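## Section 4: Planning Your Budget Before You Order

We know you're eager to get your Skilora picking cell up and running, and we're just as eager to see it on your table! Still, please set aside an hour for this section before you send anything to your purchasing office. Most of the trouble our Stirkosero support desk hears about starts with a small part that was left off the first order.

1. **Start with the bin.** Measure the length, the width and the height of the tallest wall. A deep bin is kind to your parts but hard on the arm, which has to reach down inside without bumping its own cables.
2. **List what you'll be picking.** Bottles, tubs, toys, whatever it may be. Write down the heaviest and the most awkward thing on the list, and choose your gripper for those two.
3. **Add a line for cables and fittings.** The base price of the Marikar gripper kit is $711, and the cable set is another $83. Order them together if you can (they ship in one box, and you'll only pay freight once).

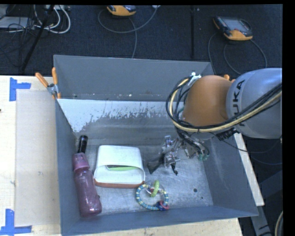
4. **Leave room for the humble things.** Clamps to hold the bin still, tape to mark where it goes, a sturdy table. They cost very little next to the arm, but they're easy to forget, and a bin that slides a finger's width can spoil a whole afternoon of picking.
5. **Plan for wear.** Budget for a spare set of fingertips and a replacement bin, and have someone look over both after every 1,000 picks.

> **Note:** Clalel service plans are billed by the year. If your budget closes in November, ask for the quote early so the paperwork has time to make its rounds.

> **Caution:** Don't save money by leaving out the guarding or the emergency stop. Have your safety person review the full layout before you sign the order.

Prices in this section were last checked on Oct 13, 2026. When your list is ready, copy the totals onto the order sheet at the back of this guide and keep one copy with your floor plan.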